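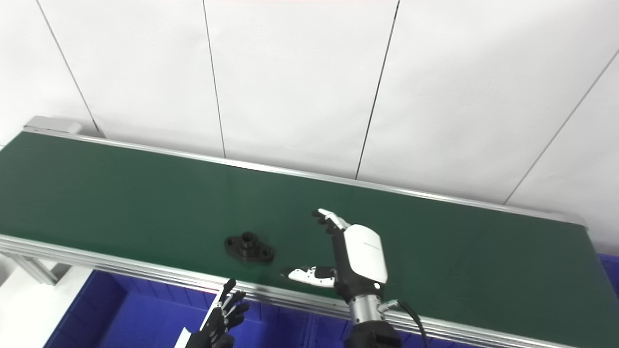 Rallska Belt-Side Picking Cell

The Rallska cell is a two-handed picking station for small machined parts. It stands beside a belt conveyor and moves parts one at a time from the belt into bins below. It ships as one unit and needs a level floor and a single power drop.

What it handles

Flange bearing housings, end caps, small brackets and similar parts, up to 700 grams each. Parts should arrive lying flat, with a gap on the belt between one and the next. For mixed or stacked parts, see the Stostach infeed, sold separately.

Setting up

Bolt the conveyor frame down first, then level it. The arm base goes on the bin side. Leave 300 mm clear between the base and the near rail so the forearms can come up past the aluminum extrusion without touching it.

Slide the bins in under the belt after the arms are homed. Bins with inner compartments work best, and the blue ones in our catalog fit the floor guides.

Teach the pick height with a real part on a stopped belt. The right hand comes in from the side with the thumb open toward the part. Check that the fingertips clear the belt surface before you save the position.

Cable routing

The wrist cable must hang in a loose loop on the outside of the forearm. Do not tie it tight. Turn the wrist through its full range by hand, power off, and watch the connector - if it pulls at any point, let out more slack.

Routine care

Wipe the belt and both hands at the end of each shift with a dry cloth. Oil from new parts makes the fingertips slip. Check belt tracking every 7 days and adjust at the tail end only.

Replace the fingertip pads after about 4,000 picks, sooner with sharp-edged castings. Run the homing routine again after any pad change.

Spare parts

Fingertip pads (set for one hand)
Wrist cable with connector
Mazza belt, matte green, cut to length
Flullska rail end cap, gray
Compartment bin, blue

Orders for stocked spares placed before 2 p.m. go out the same day. Belts cut to length take longer - ask for a lead time when you order.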